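4.2 The standing desk as a place to put things down

I'll admit that when we started this study I thought the desks would be the boring part. We had our eyes on shelves, drawers and those rolling carts everybody seems to own now, and the desk was just going to be where people sat (or stood) while they told us about the rest. Then the first batch of diaries came in and the desk was on nearly every page! People wrote about it with a kind of fondness, and quite a bit of irritation too, so we gave it a section of its own.

Across the 124 diaries we kept running into the same small event, which we ended up calling a "set-down." Somebody walks up to the desk with a thing in hand, needs that hand for something else, and puts the thing on the nearest bit of top. That's all it is. What got us interested was how long the thing then stays there. One person in the Davlow office wrote about a glove that lived on the corner of her desk from December until we came to collect the diary, and she had moved it maybe twice, both times to wipe under it.

We coded 700 set-downs in all, using the Endetti scheme from Section 3 with our own changes for desk height. I did a lot of this coding myself, at home, at a desk that was no better than anyone else's, and I got pretty sympathetic as I went along. Soft and flat things are the ones that linger. A mug gets in the way and a stapler gets borrowed, but a folded cloth or a thin notebook can sit under your wrist all week and you simply type around it.

Height matters as well, though less neatly than we'd hoped. With the top raised, people in the Grunton group tended to leave things close to the front edge, where the hand already was. With the top down they pushed them back toward the wall. I'd love to tell you this held for both sites, but the Davlow desks had a deep lip at the back and people there used it like a little shelf, so the comparison gets muddy (see the notes to Table 2).

We also want to say something about the underneath. We had told our diary keepers to write about the top only, and plenty of them ignored us, bless them. They wrote about bags hung off the crossbar, shoes parked between the feet of the desk, and straps or bits of ribbon tied around a leg as a marker or just to keep them from getting lost. The two-column desks with a T-shaped foot seem to invite this, as there's a nice clear post to tie to and the foot stops things from sliding off across the floor. Figure 4 has both kinds of leftover at one white desk, a flat blue item on the top and a red strap around the base of a leg.

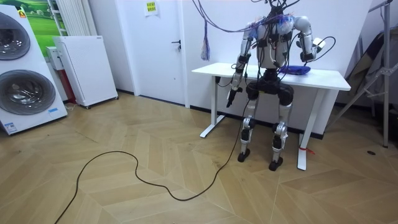
4.3 Clearing up

So when does the desk get cleared? Mostly when it has to be moved, going by the diaries. The Ursu checklist asks people to tidy at the end of each day, and we handed it out to everyone, but the entries that mention clearing nearly all mention a visitor, a spill or a change of room in the same breath. I'm as guilty as the rest. We come back to the checklist in Section 5, where we look at the people who did stick with it and what their desks had on them by the last week.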